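Vestgate kitchen cell

The Vestgate kitchen cell is a simulated work cell for household robot arms. It consists of a rendered kitchen, a model of an arm with gripper, and a set of loose objects which the arm has to pick up, move and put down. The cell is maintained at Prillthorpe, where it is used for testing control programs before they are tried on a physical machine. The name comes from the first version of the room, which was drawn after a rented flat in Vestgate.

Layout

The room is built around a kitchen island with a marble countertop. Behind the island runs a back counter, and to the right stands a long gray wooden cabinet block. The furniture is fixed and can not be moved by the arm. The smaller things, such as the canister, the bottles and the apple, are loose objects. Each of them has a mass, a friction value and a collision shape, which is simpler than the shape that is drawn on the screen.

The arm is loaded separately from the room. It is a common practice to open the room first without the arm, to let the objects come to rest, and only then to load the arm at its base point. If both are loaded together, an object which starts slightly inside the countertop may be pushed out with great force and hit the gripper in the first steps.

Setup

Setting up the cell follows a fixed order. First the floor, walls and furniture are loaded and their height is compared with the reference file. Then the loose objects are placed from a list. The simulation runs for 200 steps with no commands, and the positions are written down again. An object that still moves after this time is marked and taken back to the editor.

After the settling, the camera is calibrated. The camera of the cell has no lens errors of its own, but its position must agree with the position given to the control program. A small difference here has the same effect as a badly mounted camera on a real machine: the gripper closes beside the object. Florante Tiongson, who wrote the first setup guide, recommended checking it with one round object and one tall object, as a round object alone does not show a wrong tilt.

The last step is the arm. Its joints are moved one after another to the end of their range and back, at low speed. The gripper is opened and closed on nothing, then on the canister.

Maintenance

Because nothing in the cell wears out, maintenance is mostly the care of files. Three kinds of fault come back regularly.

The first is drift of contact values. When the physics engine is updated, the same friction value can give a different result, and objects that were held well begin to slide out of the fingers. Such an update in February changed the behavior of the bottles, and the old engine was kept in use for 24 days until new values were found.

The second fault is a gap between the drawn shape and the collision shape. It is most troublesome with open containers. If the container has a closed collision shape, an object can not be dropped inside and rests on an invisible lid. The repair is to divide the container into thin walls and a bottom -- a slow work, which is done by hand. For the large container of the Vestgate cell, with its angled sides, the collision model was made from 26 pieces by Jennylyn Cabrera.

The third fault is wrong lighting after a change of material. A countertop that shines too much may confuse the program which finds the edges of objects. The light is then measured again at fixed points and the shine is reduced.

Placement of objects

The starting places are partly chosen by chance, inside limits set by the operator. One object may stand behind another, so that the camera sees only a part of it. Such placements are kept on purpose, but they are labeled, so that a failed grasp can be compared with how much of the object was visible.

Related cells

The Perrin cell uses the same arm and a workshop bench in place of the kitchen. The Fletov tools, with which the object lists are written, are shared by both.
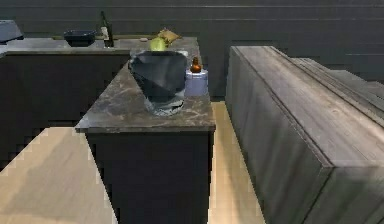 Article by Mirjam Mösli -- reviewed by Ramil Espiritu -- last changed 27/05/2020

The island with the large dark container. Only the rounded top of the apple can be seen over the rim.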